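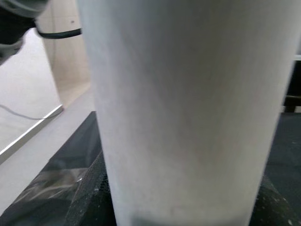 White cylinder, narrowing slightly toward the base.

Filed under: Storage and Housing / Oversize Materials

Subject: Re: Core diameter for rolled plans
From: Honeylyn Castillo

Renato Mercado wrote:

> We are rehousing the Gemis survey plans in June. Most are ink on drafting
> linen, with some diazo prints mixed in. The existing storage is
> a pigeonhole rack with the sheets rolled inside themselves and tied with
> cotton tape, no cores. I count 63 rolls, and several have taken a set tight
> enough that they can't be opened without two people.
>
> Two questions. First, is a 3-inch core acceptable for linen, or should I
> hold out for something wider? The rack openings limit what I can do.
> Second, is it worth separating the diazos before rolling, or can they be
> interleaved and kept in drawing number order? The engineers still ask for
> these by number.
>
> Renato Mercado
> Grurnbridge Plan Room

Renato,

On the first question, go wider if the rack can be changed. We did the Saludo drawings on 3-inch cores because the shelving was already paid for, and I would not repeat it. The linen tolerated it. The heavier paper sheets that had been filed with the linen did not, and they now spring back as soon as the weights come off. We have since moved to rolling on the outside of a larger tube, with an alkaline paper wrap over the core before the first sheet goes on and a polyester film jacket over the last one. Tie with flat tape, wide enough that it does not leave a ridge, and keep the knot off the sheet.
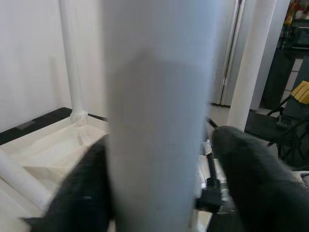
Support during storage matters as much as diameter, and it is the part of the Saludo job I would spend more time on. A roll lying on a shelf carries its own weight along one line, and the bottom of the roll goes flat over a few summers. A roll held in clips is worse, as the load sits on two small areas: the pale cylinder between the black pads has the same contact geometry, one pad on either side and nothing sharing the load around the rest of the circumference. Suspend the core from its ends if you can. Cut the core longer than the widest sheet, run a rod through it, and rest the rod in notched brackets so that nothing touches the drawing. If you have to use the pigeonholes, put one roll in each and turn it a quarter turn when you do the annual check.

Length is the other constraint. Our 24-inch sheets fit standard boxes, but anything wider needed a custom order and the lead time was long. Measure the widest sheet in each group before you order, including any torn margin that projects past the trim line. We missed two of those.
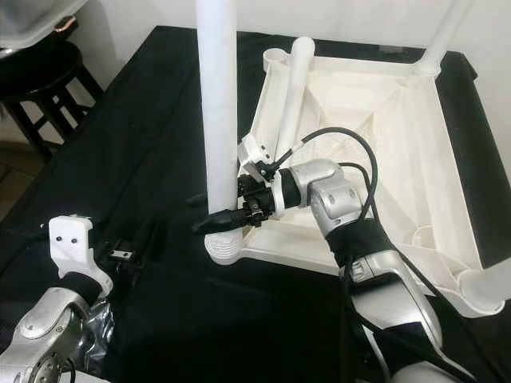
On the second question, separate the diazos. Interleaving does not stop the transfer; it slows it, and by how much depends on the paper. They also want a different pH from what you would use for everything else, so unbuffered tissue for those and not the alkaline wrap. Keep the number order in the finding aid and let the physical order follow the process. We have more than 700 sheets described that way, and retrieval takes one extra lookup. The engineers complained for a month.

A few practical points:

- Write the roll number on the end of the core and on the tag. Tags come off.
- Record which end of the sheet is innermost. The title block should be outermost so it can be read by unrolling one turn.
- Do not humidify a mixed roll to relax it. Diazo and some of the old inks will move.
- No more than six linen sheets to a core. We tried ten, and the inner ones telescoped.

I can send the bracket drawing. It was done for uprights with one-inch hole spacing, so check yours first. The Brilow depot set used a slightly deeper notch, and I have both versions.

What is the humidity like in your room in late summer? If it is not under control, I would leave the tightest rolls alone until it is.

Honeylyn Castillo

2 replies | 0 shares

Recent in this list:
Flattening tracing paper with a bad crease
Labels for cold storage boxes
Re: Drawer liners, folded or cut
Finding aid fields for survey field books
Re: Brilow depot set, missing sheets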